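Visit report: Kadlec linen service, Nirnen

Posted June 2022 by Romana Oravec

Our group went through the Kadlec linen works at Nirnen on the morning of the open day. I went mainly for the finishing end, where flat goods are dried, pressed, folded and packed, and these notes follow that bias. The washhouse gets one section.

Site and intake

The works occupies a single-storey brick building on Plunley Road, with a newer steel-clad extension along the back. Soiled linen comes in at the north dock and clean linen leaves from the south. The dividing wall runs the full width of the building and the washers are set into it, loaded from one side and emptied from the other. Staff cross through a lobby with handwashing and a change of coat. Visitors were given the coat but not the change, as we only saw the soiled side through a window.

Marcela Jireš, who runs production, took our half of the group. Intake is by customer, then by category: sheets, pillowcases, tablecloths, napkins, towelling, and a mixed bin for anything unmarked. Each bag is weighed and ticketed on arrival. On the day before our visit they had booked in 2543 kg, which she described as ordinary for the season. Restaurants make up the larger share of the table linen. Hotels supply nearly all of the rest.

Washing and extraction

White cotton is washed hot with an oxygen bleach, and chlorine is kept for a separate rewash stream. Rinse water from the final stage is held in a tank outside and used for the next first wash. The tank had its gauge on the wrong side for us to read. Extraction is by centrifuge. Marcela prefers it to a membrane press for table linen, on the grounds that a press sets creases the ironer then has to take out. Piroska Fülöp disagreed with this at some length. Her own plant uses a press and a looser load, and the two of them compared rewash figures until the group had moved on.

Flat goods

Sheets and tablecloths arrive at the finishing room in trolleys, in the twisted state the centrifuge leaves them. They go through a short tumble to break up the mass and are then separated piece by piece. Separation is the slow step. The operator has to find an edge, work along it to a corner, and bring the corner to the feed clamps without dragging the rest of the piece. A fold taken by mistake for an edge goes through the ironer doubled and comes back as a rewash.

White and cream cloth, in folds.

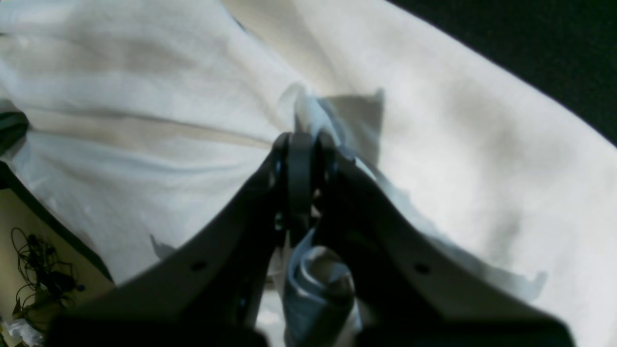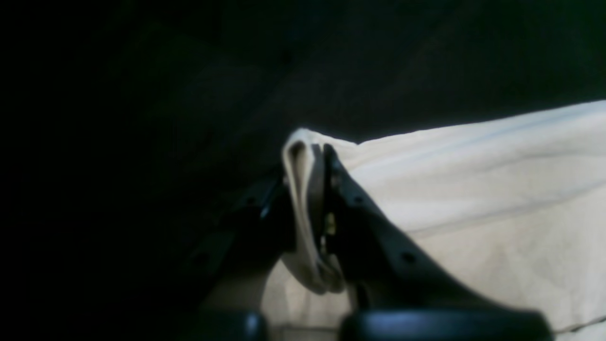
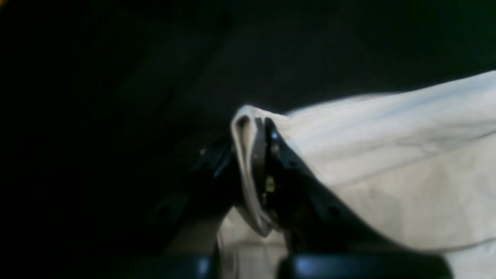

The ironer is a two-roll heated-bed type, gas fired, and takes the cloth at a width of three metres. Feed speed is set by fabric weight. Polyester blends run faster and at a lower temperature than full cotton, and the two are never mixed in a batch. Hems are the usual trouble: they hold more water than the body of the cloth and come off the roll damp if the speed is set for the body alone. The works deals with this by slowing the whole batch. Young-sook Kang asked about a second pass instead, and was told it yellows the cotton over time.

Folding after the ironer is done in two stages. The lengthwise folds are made by air jets and the cross folds by a blade. Large round tablecloths are folded by hand on a padded table. The method is halves, then quarters, then the curved edge turned in to give a rectangle that will stack. The two operators on this table worked from opposite sides and hardly spoke.

Inspection and mending

Inspection happens at the fold. Stained pieces go into a red bin and torn ones into a blue one. The mending room is small and well lit, with two flat-bed machines and a patching press. Radoslava Trnka has charge of it. Patches are cut from condemned cloth of the same quality so that the colour has aged to match, and the stock is kept on shelves by shade. There were 41 pieces waiting when we came through, mostly hem repairs. Anything with a hole in the middle third of a tablecloth is cut down to napkins.

Packing and dispatch

Finished linen is stacked, counted by the fold edge, and wrapped in bundles with the ticket number on the outside. Napkins are tied in bundles of 100. The tickets are printed from a stock program called Clallico, which also tells the dispatch clerk when a customer's return count is short. Losses are billed quarterly.

Cages are loaded in reverse order of delivery. The south dock has a good canopy and a poor floor, with a lip at the door that catches the castors. A steel plate has been ordered.

Practical notes

Parking is on the street only. The tour took a little under two hours with questions. Closed shoes are required and the finishing room is warm, so a heavy jacket is best left in the car. Tea was served in the canteen, where there was also a table of condemned linen for sale by weight. I bought two kilos of huckaback for polishing cloths.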